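Rultino Vocal Chain 562
Home studio recording package for singers

Overview

The Vocal Chain 562 is a single-channel recording unit for solo vocalists. It combines a microphone preamp, a compressor and a USB converter in one desktop case. It was designed for singers who record demos and guide vocals at home and send the files to a producer elsewhere. No outboard equipment is required apart from a microphone, a cable and closed-back headphones.

The unit replaces the Hateo, which was discontinued in November. Sessions saved with the Hateo software open in the current version without conversion. Compressor presets have to be loaded again by hand.

Placement

The case has a footprint slightly smaller than a hardcover book and can stand on an ordinary desk. Leave the rear vents clear. Place the microphone on a floor stand where possible, as desk stands pass on typing noise and footsteps below 200 Hz. A switchable low-cut filter is provided on the front panel for cases where a floor stand does not fit. 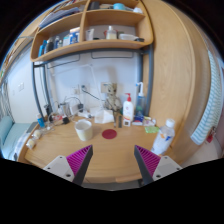

The filter is applied before the compressor. With the filter off, low-frequency noise will trigger gain reduction and the vocal will appear to drop in level between phrases. Users moving over from the Hateo should note that its filter was placed after the compressor, so older threshold settings will need to be raised.

Controls

Gain: stepped, 20 positions. The position is stored with each take.
Compression: three fixed ratios. The middle ratio suits most pop and R&B vocals.
Monitor mix: blends the direct signal with the backing track. Direct monitoring adds no audible delay.
Talkback: routes the microphone to the remote session only. Talkback is never written to the take.

Remote sessions

A producer can join a session from a browser and hear the vocal while it is recorded. The full-quality file is written on the singer's computer and uploaded when the take ends. If the connection drops, recording continues and the upload resumes later. Up to 9 takes can be kept per song section before the oldest is moved to the archive folder.

The lead vocal on the Jesisa single "Ghoneim" was tracked this way, with the middle ratio and the low-cut filter on. The doubles and ad-libs were recorded in a separate session at the same gain position.

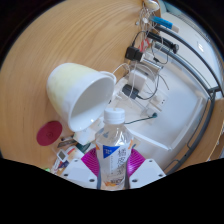
Emese Gál writes that the stored gain position is the feature she uses most, as she often returns to a second verse weeks after the first and the levels match. She would like the talkback button to latch. Pylyp Fedoruk had the same request and adds that the headphone output is a little quiet with high-impedance models.

A latching talkback option is included in the current firmware and is off by default. It is found under Settings, Session, Talkback mode.

In the box

Vocal Chain 562
USB-C cable
Power supply
Printed quick-start guide

Microphone, microphone cable and headphones are sold separately.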